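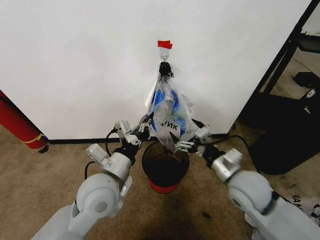 The Kundent cell with both grippers on a hanging bag over the bin.

Plorton publishes setup and upkeep routine for Kundent two-arm bag cell

USAR, Aug 2, 2018 – Plorton today released the full setup and maintenance routine for Kundent, its two-arm cell for handling soft plastic bags. The routine covers the wall hook, the bin position, the grippers and the cables, and is free to download for anyone running a similar cell.

Kundent is a small cell. It has two arms side by side, facing a white wall. A bag hangs by its neck from an adhesive hook, over a black bin that stands on the carpet. The arms reach in from either side and take hold of the bag low down.

Plorton says most lost time on the cell in its first months came from the parts around the arms. Hooks crept down the wall, bins were put back in slightly the wrong spot after cleaning, and cables caught on whatever was stored next to the cell. The new routine deals with these first and leaves arm calibration to the end.

The hook comes first. The wall is wiped down and left to dry, and a strip of red tape is put up to mark the height. The hook goes directly under the tape. It is left for 10 hours before any bag is hung from it. If the hook moves at all it is replaced, and the old adhesive is cleaned off fully. Pressing a used hook back on is no longer allowed.

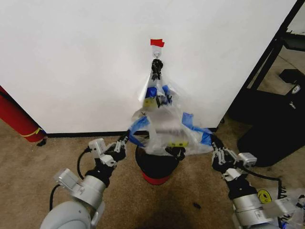
3 min read

The bag neck is gathered and bound tightly before hanging, so that the weight sits on one point. For alignment runs, strips of blue painter's tape go on the bag near where each gripper closes. The tape gives the operator something to line up by eye and makes it plain when one side is being held higher than the other. Crinkled clear plastic throws a lot of glare, and operators are asked to check the view from both wrist units before they start.

The bin is then centred under the hook. Its distance from the wall is measured at the base, on the red band, and written on the cell sheet. Carpet gives a little under the bin, so the measurement is repeated at the start of each shift.

Gripper care is split into two jobs. Finger faces are wiped every 140 cycles with a dry cloth. Tape residue is the usual trouble, and a gripper with residue on it will hang on to the film after it opens. Closing force is checked at the same 140-cycle stop, using a folded piece of the same bag material held between the fingers. The bag should slide out under a firm pull without tearing.

Cables at the wrists are left with a loose loop so the joints can turn freely. The routine asks for each loop to be followed by hand from the wrist back along the arm with the power off, feeling for flat spots or cuts. A damaged cable is swapped, never taped.

Plorton worked on the cable and gripper sections with Mägi, a repair workshop that services the arms. Mägi will keep a set of spare fingers and wrist cables on its shelves for Kundent users.

The complete check takes 47 minutes for one person, including the calibration at the end. Shorter shift-start checks cover the hook, bin and cables only.

A second version of the routine, with a section on changing from clear bags to coloured ones, is planned for October.

About Plorton
Plorton builds and maintains small robot cells for handling soft and flexible materials. The company is based in Usar.

Media enquiries: Plorton press office, Usar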